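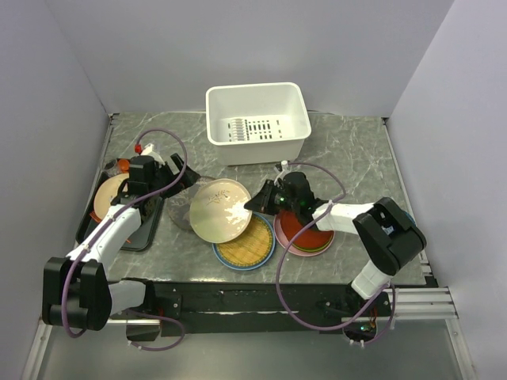
Diary
Home | Diary | Kitchen notes | Archive | About
Reading time: 2 minutes

July, evening

Crockery again. I have given up on the old rack, which had gone rusty at the welds, and moved over to the white plastic basin from the Britex sale. Sloped sides, rolled rim, small rectangular slots moulded into the floor in short rows. It goes at the back of the table in the middle, where it can stay put.

The slots are the weak point. They drain well enough but they are too shallow to hold a plate on edge, so plates have to lean on each other, and anything glazed slides. I tried the large cream one with the little dark leaf near the edge, first alone and then behind the dark grey. Alone it crept down to the floor of the basin. Behind the grey it held until I added a third, and then all three went over. No chips.

Order of loading for now: large plates first, towards one end. Then the round one with the blue rim. Cups last, upside down, in the space left over. The clear plastic cup is light enough to tip if a plate touches it, so it may be better off on the black tray, together with the cream plate with the tan rim, which I use most days and do not want to dig out.

Measured the drip. Poured 400 ml over the loaded basin and 16 ml stayed in the corners after ten minutes – acceptable. Folded a cloth under one end and tried again with the same amount. The corners cleared but the plates slid faster. Cloth removed.

The marbled tabletop shows every water mark along the metal rim. Wiped it down twice. Binow's cleaner leaves a film; the Grornitz one does not, but it costs more and the shop in James Street had only 2 bottles left. Bought one.

To do: try a strip of rubber matting on the basin floor, cut to leave the slots open. Find the lid for the butter dish. Bulb over the sink is flickering again.

Bed at eleven.

Recent entries
Descaling the kettle, second attempt
Shelf paper
1,000 teabags and where to keep them
The drawer that sticks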